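Betreff: Re: [Greifer] Arm bleibt beim Anfahren nicht stehen – Schutzstopp kommt zu spät

Hallo zusammen,

danke für die schnellen Rückmeldungen. Ich antworte gesammelt und zitiere nur die Nachricht, auf die es mir ankommt.

Am 10.5.22 schrieb die Werkstatt Conham:
> Wir hatten im April einen ähnlichen Fall. Der Arm fuhr auf das Teil zu,
> der Stopp wurde ausgelöst, und trotzdem lief die Bewegung noch ein Stück
> weiter. Bei uns lag es an der Kraftschwelle, die nach dem Update wieder
> auf dem Auslieferungswert stand. Habt ihr die Werte nach dem Einspielen
> noch einmal ausgelesen? Und greift ihr das Teil von der Seite oder von
> oben? Von der Seite kommt ihr an die Tischkante, da würde ich zuerst
> suchen.

Ausgelesen haben wir sie, ja. Die Schwelle steht bei uns auf dem Wert, den wir selbst eingetragen haben. Am Update liegt es also nach meinem Stand nicht. Die Parameterdatei von Jarby ist auf beiden Rechnern identisch, das habe ich gestern Abend Zeile für Zeile verglichen.

Zur zweiten Frage: Der Greifer kommt von links vorn und fährt schräg über die Tischkante an den Block heran. Der Block soll in den Korb rechts daneben. Im Protokoll von Predex sieht man, dass der Fehler immer im letzten Teil der Anfahrt auftritt. In 828 Durchläufen ist er 4-mal vorgekommen, einen Zusammenhang mit der Lage des Blocks finde ich bisher nicht.

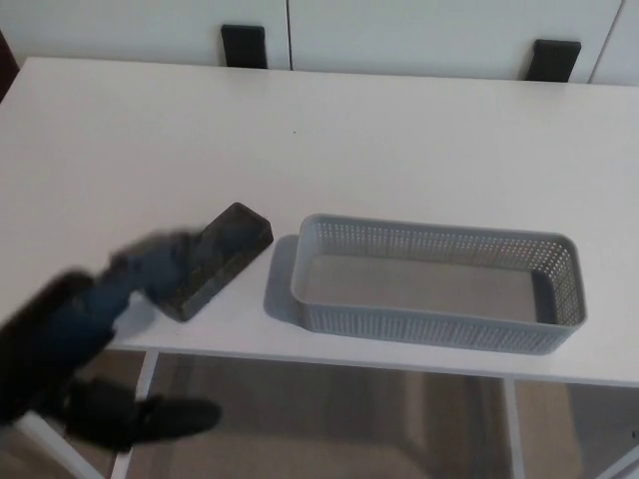 Anfahrt auf den Block, Greifer kurz vor dem linken Ende. Rechts der graue Korb.

Der Ablauf im Fehlerfall ist jedes Mal derselbe. Der Arm müsste vor dem Block auf langsame Fahrt umschalten, tut es aber nicht. Er geht mit voller Geschwindigkeit weiter, berührt den Block und schiebt ihn vor sich her. Erst dann kommt der Schutzstopp. Zwischen der ersten Kraftspitze und dem Eintrag "Halt" liegen über 300 ms. Beim letzten Mal ist der untere Finger dabei an die Tischkante gekommen. Schaden am Finger habe ich keinen gefunden, die Schraube am Gelenk war aber locker und ist jetzt nachgezogen.

Auffällig ist der Fehlercode 1051, der kurz vor dem Ausfall im Protokoll steht. In der Dokumentation heißt er nur "Sollwert verspätet". Bei den fehlerfreien Durchläufen taucht er auch auf, dann aber einzeln. Im Fehlerfall steht er mehrfach hintereinander. Ich vermute deshalb, dass der Befehl zum Umschalten unterwegs hängen bleibt – ob im Netzwerk oder in der Brücke von Danladi, kann ich noch nicht sagen.

Bis das geklärt ist, gilt bei uns:

- Höchstgeschwindigkeit in der ganzen Zelle auf langsame Fahrt begrenzt
- kein Hineingreifen über dem Tisch, solange die Antriebe frei sind, auch nicht zum Zurechtrücken von Block oder Korb
- Nothalt liegt beim Bediener, nicht am Rechner
- nach jedem Schutzstopp erst Protokoll sichern, dann quittieren

Der letzte Punkt ist mir wichtig. Beim ersten Vorfall wurde sofort quittiert und neu gestartet, und die Aufzeichnung war überschrieben.

Zwei Fragen an die Liste. Hat jemand die Brücke von Danladi schon einmal ohne den Zwischenspeicher betrieben? Und lässt sich die langsame Fahrt in der Steuerung als Zone hinterlegen, so dass sie nicht mehr von einem Befehl von außen abhängt? Im Handbuch steht dazu ein halber Satz, mit dem ich nichts anfangen kann.

Die vier Protokolle kann ich auf Anfrage schicken, für die Liste sind sie zu groß.

Viele Grüße
aus der Montagezelle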